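The boots diary, part whatever we're up to

Print this page | E-mail this page

Wore the Luteros to work again today, all day, and my heels are finally speaking to me. I've been babying these boots since December and the leather across the toes has started to crease the way I'd hoped. 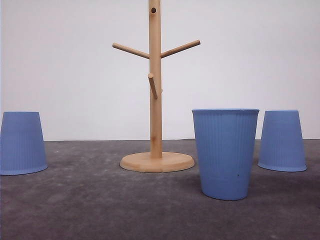

Before that they were like walking in letterboxes. Mum kept telling me to send them back and buy a pair of runners like a normal person, and I did come close one arvo when I had to catch the bus two stops because of a blister! But I'd paid 700 for them, which I still haven't said out loud to anyone except Periklis Drakos at Kokkinos, and he only knows because he sold them to me.

Popped in to see him at lunch, as it happens. He reckons I've been overdoing the conditioner (guilty) and that a brush and a damp cloth will do for most weeks. He also tried to talk me into a Gindow overshirt in a sort of mushroom colour. Lovely heavy cotton, sleeves a bit long on me, marked down by 100. I put it on, took it off, put it on again and then left without it – very proud of myself until about the corner, when I started planning what I'd wear it with.

My grey Cuvo trousers, obviously. They need taking up first, they bunch over the boots and look like pyjamas.

Might ring him at ten tomorrow and ask him to hold the overshirt. Size 14, if there's one left.

Last updated: 9.40 pm

Contact | Copyright | Back to top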